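Gromness面粉厂开放日参观记

2018年5月23日，我坐火车去Tapsell镇，参观了Gromness面粉厂的开放日。我学中文的时间不算短，可是用中文写磨面的事情还是第一次，有些专业的词是查了词典才写的，请大家多多指教。
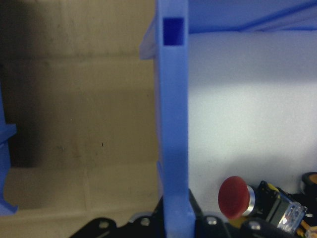
Aroha Lockyer看了我的初稿以后写信来说，石磨面粉的味道好不好，一半要看小麦，一半要看磨完以后放了几天，很多参观的文章只写石头，不写放面粉的那个房间，希望我不要犯同样的毛病。她还说，刚磨好的全麦粉她从来不马上用，至少放一个晚上，要不然面团发黏，很难整形。

我觉得她的意见很对，所以下面我会把存放的房间也写进去。不过我还是按照参观的顺序来写，从火车站开始。

Tapsell的火车站很小，下车以后要过一座铁桥，然后沿着河走。开放日的通知上说步行八分钟，我走了比较久，中间在一个卖苹果的摊子前停了一下。苹果有点酸，皮很硬，卖苹果的老人说这个品种要放到冬天才好吃。我买了一小袋，后来整天都提着它，有一点后悔。

面粉厂在河的转弯处，主楼是红砖的，四层，窗户很小。以前这里用水力，现在水轮还在，但是只在开放日和学校来参观的时候转，平时用电。门口有人发一张纸，上面印着路线和安全须知：不要穿凉鞋，长头发要扎起来，不能带食物进车间。我的苹果只好放在门口的架子上，跟别人的面包和香蕉放在一起。

每一组有一位讲解员。我们的讲解员姓什么我没有听清楚，大家都叫他老师傅，我也这样叫。他说话很快，有地方口音，我大概听懂了八成，没有听懂的地方，后来问了同组的一位女士。如果下面有写错的地方，责任在我。

参观从顶楼开始，因为粮食是从上面往下走的。小麦先用提升机送到四楼，然后靠自己的重量一层一层落下来，经过清理、润麦、磨、筛，最后到一楼装袋。老师傅说这个办法很古老，可是到现在也没有更好的。楼梯又窄又陡，扶手被手磨得很光滑，下楼的时候要倒着走，像在船上一样。有一位先生不肯倒着走，老师傅很客气地等了他很久。

四楼是清理小麦的地方。收来的小麦里有石子、草籽、碎秆，还有别的谷物，都要去掉。第一台机器是振动筛，声音很大，地板也在抖。第二台机器用风，把轻的东西吹走。老师傅抓了一把清理以前的小麦和一把清理以后的小麦，放在两个白盘子里让我们传着看。我以前以为小麦都是一样的颜色，仔细看才知道，有的偏红，有的偏黄，还有几粒是半透明的，像很小的琥珀。他说半透明的蛋白质比较高，适合做面包；颜色发白、看起来像粉笔的，比较适合做饼干。

三楼是润麦仓。“润麦”这个词我很喜欢。意思是给小麦加一点水，然后让它休息，麦皮变得有韧性，里面的部分变得松软，磨的时候麦皮不容易碎成很细的粉。休息多长时间要看天气和小麦的硬度。今年四月下了很多雨，收来的麦子水分偏高，所以水要少加。老师傅说，机器可以测水分，可是他还是习惯用牙咬。他给我们每人几粒，让我们咬润过的和没有润过的。没有润过的很脆，一下就裂开；润过的先软一下，然后才断。有个小孩子把麦粒一直嚼，最后嚼出一团像口香糖的东西，老师傅很高兴，说这就是面筋。

二楼是石磨。我想大部分人是为了这一层来的。石磨外面有木头的圆罩子，平时看不见石头，开放日的时候有一副旧的磨盘拆开来，放在地上给大家看。上面的那块可以转，下面的那块不动。磨面上刻着沟，从中心往外，斜斜的，有深有浅。麦粒从中间的洞进去，被沟里的边切开，慢慢走到外边，出来的时候已经是粉了。两块石头不能碰到一起，碰到了会有火星，面粉也会有一种烧焦的味道。

磨盘用久了，沟变浅，就要重新凿。这个工作现在会做的人很少。老师傅给我们看他的凿子，有好几把，样子差不多，他却能说出每一把的脾气。他说年轻的时候手背上都是从凿子上飞出来的小铁屑，以前的老板招人的时候，会先看手背，手背上有黑点的才算有经验。我不知道这是真的还是一个好听的故事。他把袖子拉上去给我们看，有人想拍照，他马上又放下来了。

有人问他，石磨和钢辊磨出来的面粉到底差在哪里。他没有说哪个更好。钢辊可以把麦皮、胚芽和里面的白色部分分得很干净，做出来的白面粉稳定，放得久。石磨是一次把所有的东西都压在一起，胚芽的油也进到面粉里面，所以香，但是也容易坏。Gromness两种都做，卖得多的还是钢辊的白面粉。他自己家里蒸馒头用哪一种呢？他想了想说，一半一半。我听到这个回答觉得很亲切。

钢辊在石磨的隔壁，要隔着玻璃看。那个房间新一些，有好几台Sodent牌的辊式磨粉机，外壳是灰绿色，上面有小小的观察窗。里面没有什么人，只有一位女工程师走来走去，有时候打开一个小盖子，伸手进去接一点粉，用手指搓一搓，再放回去。她的动作非常快，我看了三次才看明白。

再往下是筛子。平筛是一个很大的柜子，里面一层一层都是筛网，整个柜子吊着转圈，转得不快，可是站在旁边会有一点头晕，好像房子在转。筛网有丝的，也有尼龙的。讲解里提到一个数字，说这个厂每年用坏的筛网铺开来有大约200平方米，我写在本子上了。换下来的旧筛网不扔，镇上有人拿去做灯罩，商店里也有卖，我觉得有一点贵。

现在写到Aroha Lockyer关心的那个房间。它在一楼的北边，没有窗户，墙很厚，进去以后觉得很凉，也很安静。石磨面粉装在布袋里，一排一排放在木架上，每袋挂一张小卡片，写着磨的日子和小麦的产地。老师傅让我们先闻刚磨好的，再闻放了一段时间的。刚磨好的有青草的味道，有点冲；放过的味道圆一些，像干果。他说白面粉需要放更久，颜色会慢慢变浅，面团也更有力气；全麦粉只要短短地放，放太久油就坏了。所以一样是“放”，时间却很不一样。我问他放一个晚上够不够，他说自己家里做可以，厂里要看每一批，不敢这样说。我想这算是回答了她的信，也算没有回答。

装袋间在隔壁，2,000公斤的大袋子和厨房用的小袋子从同一个地方出来，只是换一个口。缝袋口的机器有一根很长的棉线，拉对了那一头，整条线一下子就开了，拉错了就怎么也打不开。我在家里打开面粉袋的时候，总是用剪刀。老师傅教我们看：线平的一面和线有辫子的一面是不一样的，要从平的那一面的右边开始拉。我回家以后试了，第二次成功。

参观完了可以去院子里吃东西。院子里有几个摊子，面包是镇上的Plolileo面包店烤的，用的就是这里的面粉。他们准备了三种：全石磨全麦的、一半一半的、全部白面粉的，切成小片，不写名字，让大家先吃再猜。我全部猜错了。我以为最香的那一种一定是全麦，结果是一半一半的。全麦的那一种湿度比较大，要嚼很久，配黄油很好，配果酱就太甜了。面包店的年轻师傅说，很多客人买全麦粉回家，还是按照白面粉的水量来做，结果面包像砖。他建议水多加一点，揉好以后盖起来等一会儿再揉第二次。

我还和一位种小麦的农民说了几句话。他的地在河的对岸，种一种老品种，麦秆很高，风一大就倒，产量不高。我问他为什么还要种，他说他父亲种过，而且麦秆可以卖给修草屋顶的人。他说今年倒了不少，还好在下大雨以前收完了。他问我从哪里来，中文在哪里学的，我反而回答得很不流利。

商店在出口旁边。我买了一袋石磨全麦粉，一小袋麦麸，还有一本薄薄的小册子，讲这个厂的历史。小册子里说，早先河边一共有好几家磨坊，后来发大水，又来了铁路，别的都关了。书里还有一张价目表，是很久以前的，磨一袋麦子可以不付钱，留下一部分面粉给磨坊就可以。册子最后的几页是做饼的方子，我还没有试。

给想去的朋友一点实用的信息。开放日不用预约，但是每一组最多38个人，上午的组很快就满，下午比较空。楼梯很陡，膝盖不好的人可以只看一楼和院子，那里有一部短片，把楼上的部分都拍进去了。车间里的粉尘不算多，对面粉过敏的朋友还是应该小心，门口可以要口罩。耳塞也有，我没有拿，在四楼有点后悔。最好穿浅颜色的衣服，我穿了一件黑色的外套，出来的时候肩膀上全是白的。

回去的火车上，我的对面坐着同组的那位先生，就是不肯倒着下楼梯的那一位。他买了很大的一袋面粉，抱在膝盖上，快到站的时候睡着了。我的苹果差一点忘在面粉厂门口，是跑回去拿的，现在还在厨房的窗台上，等冬天再吃。

更正：初稿里我把“麦麸”写成了“麦皮粉”，有读者提醒，已经改过来了。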